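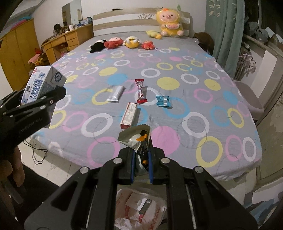

Retuncombe Bed with Banded Headboard

Reading time: 2 minutes

The Retuncombe is a large bed for rooms where the headboard stands against a plain wall. The headboard front is divided into horizontal bands, alternating white and light wood-brown. A small dark floral decal is applied to the upper right half. The design has no shelf, lamp or storage compartment.

Construction

The base is a bolted perimeter with a center rail and a full set of slats. The headboard is supplied as one piece and attaches to the side rails with four bolts per side. The bolt heads face inward and are covered by the mattress once the bed is made up. A hex key is in the hardware bag. A second person is needed to hold the headboard upright during assembly.

Frame length, headboard to foot rail: 2,000 mm clear internal
Slat and center rail packaging: one carton
Headboard packaging: one carton, corner protected
Item number: 528
Spare hardware bag: item number 197

Measure the mattress before ordering. Clear internal length is fixed and the foot rail cannot be moved outward. Mattresses with a rigid border should be placed from the foot end.

Finish

The bands are wiped down with a damp cloth and dried straight away. Abrasive pads will dull the white bands first. The decal is surface applied. Do not use solvent, steam or adhesive tape on or near it. Customers who want a plain headboard should request it at the time of order; a decal removed later can leave an outline in the finish.

Bedding

Sheets are sold separately. The sheet shown is gray with a lavender cast, printed with rings and solid circles in white, yellow, pink and light blue. Its ground color sits well with both headboard tones. Wash before first use with similar colors and tumble dry on low. Small packets and cartons of snacks should be cleared from the bed before the sheet is stripped, as wrappers left in the folds end up in the washer.

Fasier mattress protectors fit under this sheet. Kuhlmann slat sets can be used as replacements from the second production run onward. The run number is stamped inside the left side rail.

Load and testing

Slats were cycled 3,000 times at center span under supervision of Ute Hinrichs, product engineering. Retighten all rail bolts one month after assembly and again whenever the bed is moved.

Delivery

Cartons ship together. Inspect the headboard carton before signing. Questions on access, stairs or replacement parts go to Mandla Cele at the parts desk.

This site uses cookies to remember your basket. Accept / Manage settings

Contact | Copyright Priltatus Bedroom Furniture | Back to top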